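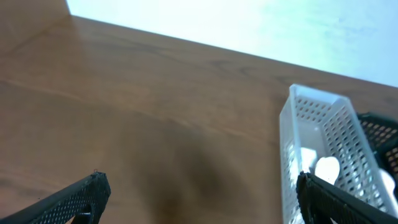 Issue 12, page 7

How to Get Rid of White Rings on a Wood Table (and What to Skip)

Every household hint book has a cure for the white ring. Mayonnaise, toothpaste, cigar ash, a hot iron over a T-shirt. Most of them get repeated by people who have never tried them on a table they liked. I tried several on an old side table before going near the dining table, and I suggest you do the same.

First, look at the color. A white or cloudy mark is moisture caught in the finish, and you have a fair chance. A black mark has gone into the wood itself, and no condiment is going to touch it.

What you need
Two clean cotton cloths
Mineral spirits
Plain petroleum jelly
A hair dryer with a low setting

Step 1. Wipe the spot with a cloth barely damp with mineral spirits. Old polish comes off on the cloth, and sometimes half the "stain" comes with it. Try the underside first.

Step 2. Run the hair dryer on low for 10 minutes, moving all the time, a hand's width away. If the finish feels more than warm, stop. The iron does the same job faster and can also leave you with a print of the soleplate.

Step 3. Still there? Spread on a thin coat of petroleum jelly, leave it overnight and wipe it off along the grain. This is the only part of the mayonnaise cure that makes sense to me. The oil does the work and the egg just smells.

Step 4. Buff dry. Wait a day before you judge it, and look at it from a low angle by a window.

About the products. Hilby ring remover worked no better for me than the jelly. Fukura paste smelled nice and left a shine that was gone by July. Neither label says what is in the can.

Leave toothpaste alone. It is an abrasive, and on a glossy varnish you will swap a white ring for a dull one.

Updated September 2019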